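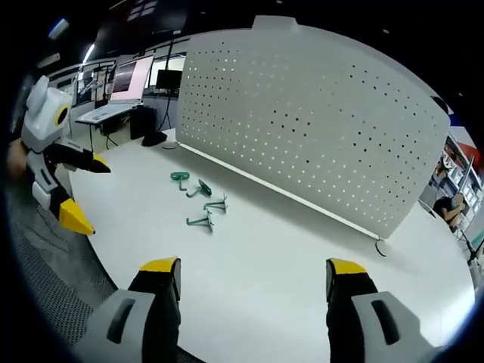
*Photo: Mangubat workshop, round table*

**Saturday, November 1, 2025**

Green parts from the Plastgate order were laid out on the white round table for sorting. Four are on the table at this stage. The farthest resembles a clip or clamp, with a flat top and a hook pointing down. Two others have the form of small stands with spread legs and are to be kept together until the drawings have been checked.

The part with the thin angled arms has a small dark spot on it. It is to be examined under the bench lamp before it is entered as acceptable. If the spot proves to be a molding mark, record it on the Pitari sheet and take no further action.

Stock position before today: 1,683 parts received in September, of which 1,320 have been entered and shelved. The balance remains in the original bags in the Wolia cabinet. Bags are to be opened one at a time and resealed after use.

The shelf labels still carry the old part names. New labels should use the names on the drawings, with the color written out in full.

Outstanding: second drawing set; replacement lid for bin 728.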